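Gripper station walk-round, Ostbridge site, September
Filled in by me on the early shift, comments as I went
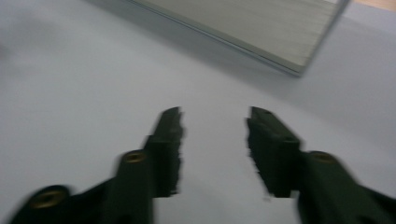 Phyllis Pearce wants it written down that since the Vovik cell went in, her crew spends more time waiting than lifting, and that waiting should count as work on the sheet. I've put it on the sheet, Phyllis!

1. Fingers, cracks or chips - OK. Green pair, no cracks I could feel with a thumbnail.
2. Threaded inserts seated - OK. None of the brass ones turn when I push on them.
3. Jaws open fully, nothing caught between - OK.
4. Table surface clear of grit - OK after a wipe.
5. Stop button in reach from both stools - FAIL. Fine for me, but the shorter folks have to stand up (I asked two of them to try it). Ticket 3472 is in.
6. Cycle counter read - 1450 since last service. Krajewska's sheet says swap the pads at 2000, so we're good for a while.
7. Training cards signed - PARTLY. 41 people on the list and the night shift page is missing again.
8. Job rotation posted - OK, but it's the old one from when we still packed by hand. My wrists love the new setup, my back not so much - we stand still a lot more now. Could Rerkier send the floor mats they promised?

Recheck item 5 before the 2 p.m. changeover. Night shift page goes in my tray, please, not on the printer.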